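Workshop notebook, Wednesday -- the Olier hide glue again

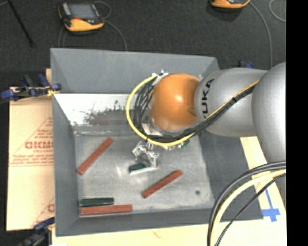
Entered by Đạt Lương, bench 2
Filed under: glues, finishes, the Lungu chair

Third go at the hide glue and I think I'm finally getting somewhere! Yesterday's pot was way too thick (it set up on the brush before I even got to the tenon), so this morning I started over with fresh granules, soaked them in cold water until they looked like fat little jelly beads, and warmed the whole thing up slowly in the double boiler.

Held it at 10 degrees under where I had it last time. It runs off the brush in a nice thin string now and the smell is a lot less horrible -- Cường says he can't tell the difference, but he wasn't standing over it.

Test joints: pine on pine, then a couple in scrap beech. Rubbed them together by hand, no clamps, left them alone through lunch. The pine broke in the wood when I whacked it, great. The beech let go right along the glue line, not great. I'm guessing the beech was too cold, it had been sitting by the back door all night. Going to warm the next pieces under the lamp first and see.

About the chair itself. The owner is sure it's from 1782 because that's what her grandfather always said, and there's a paper label from a shop in Zulutstead under the seat, but the label looks a good deal newer than that to me. Doesn't change the repair. Front left leg is loose, back rail has an old split that somebody filled with what looks like car body filler (why!!), and the seat frame is sound. I got most of the filler out with a dental pick and a lot of swearing.

Cường, if you're in before me: please don't turn the pot up past 70, that's Celsius, the dial is marked in both and I've been caught by that already. Lid stays on. The Cenater brushes are soaking in the blue jar, leave them there.

Still to do: warm beech test, new peg for the front leg, call the owner about the filler and ask if she wants the split to show a little or not at all. Also we're nearly out of granules.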